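The holder for the chopsticks

Search this blog Search

May 2, 2018

When I moved to Nurkurholm in November, I had two forks and one pan. Now I have so many things for cooking that I can not find the one I need. My friend Widad Matar came to eat soup and she looked for a spoon for a long time. She was polite, but I was ashamed, and I decided to put the utensils in order.
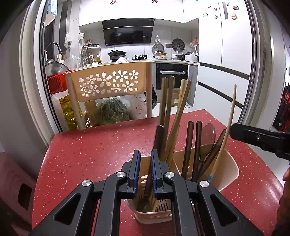

My kitchen is small, and the drawers are already full with towels and bags from the shop. For this reason all the utensils live together in one plastic holder. I like it, because I can take what I need while the wok is on the stove. But it had become too crowded, with the tall wooden handles leaning in different directions and the spatula lying across its side. When I pulled one thing, three others wanted to come also.

I asked Mirela Cavalcanti, my neighbor, how she does it. She told me to take things out, look at each one, and put it back only if I used it in the last month. The holder has two compartments, so I also wanted a rule for each side.

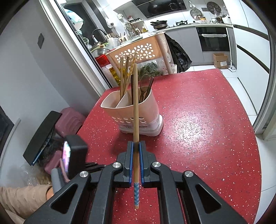 My first rule was wood on one side and everything else on the other. It is easy to remember, even when I am tired. The second rule is that chopsticks must stay with their pair. This one is harder for me. I have kept many single ones, hoping to meet the other again, and Mirela says I must let them go. I have not decided yet.

I also learned to wash the holder itself. Water stays at the bottom and the wood begins to smell. Now I dry the chopsticks with a cloth before they go back. 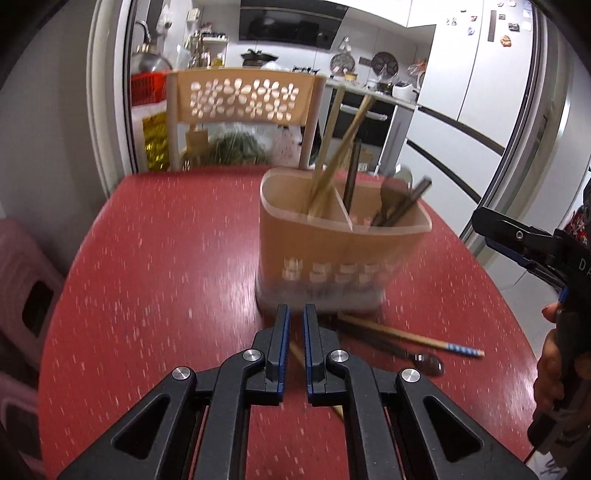
Chopsticks and a small spoon on the red table, beside the holder.

Next I want to look at my spice jars. If you have a good method for them, please write to me.

Contact | Copyright 2018 Aleksandra Olszewski | Back to top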